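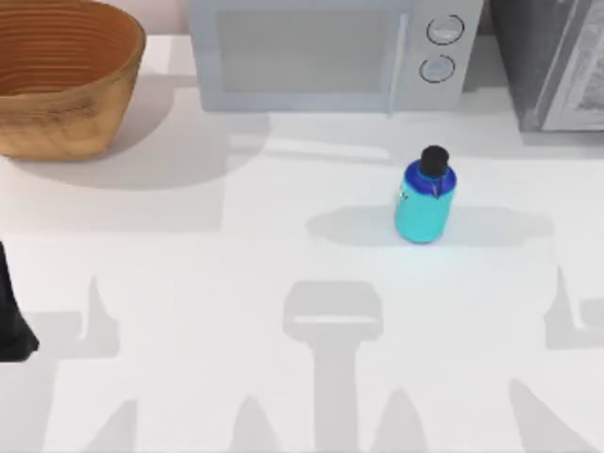
Version 2 of the Sturkska oral history set. Plain-text transcripts of interviews with people who live alone, or nearly alone, in the old mining and ranching settlements of the Sturkska valley.

## Contents

- `transcripts/` – 38 interviews, one file each, UTF-8
- `notes/` – interviewer's field notes, where they exist
- `places.csv` – settlement names and spelling variants
- `speakers.csv` – speaker code, decade of birth, former trade

Audio is not included. Requests for audio go to Imani Were at the Bristoneo archive and are handled one speaker at a time.

## Transcript format

Each file starts with a four-line header: speaker code, settlement, month, interviewer initials. A blank line follows, then the text. Turns are marked `S:` for the speaker and `I:` for the interviewer. Pauses longer than 2 seconds are written `[pause]`. Words that could not be made out are written `[unclear]` and are never guessed.

Dialect spellings were kept in version 1 and have been normalized here. The one exception is mine names. Hassanpour Shaft appears under three spellings, and speakers disagree on which is right – see `places.csv`.

## Selection

Speakers had to have spent at least one full winter at the settlement. Seasonal workers and weekend owners were left out. Most speakers came from other trades: teaching, trucking, nursing, the merchant navy. Few had mined.

## Known problems

- The Brover interviews were recorded outdoors. Expect up to 50 `[unclear]` marks in a file.
- `S-14` and `S-15` are a married couple interviewed together. Turns are sometimes credited to the wrong one.
- Claims about silver yields, land titles and disputes with neighbors have not been checked.

## Use

Free for research and teaching. Quotations over 300 words need written consent from the archive. Do not try to match speaker codes to named persons.

Corrections are collected through the winter and merged in May.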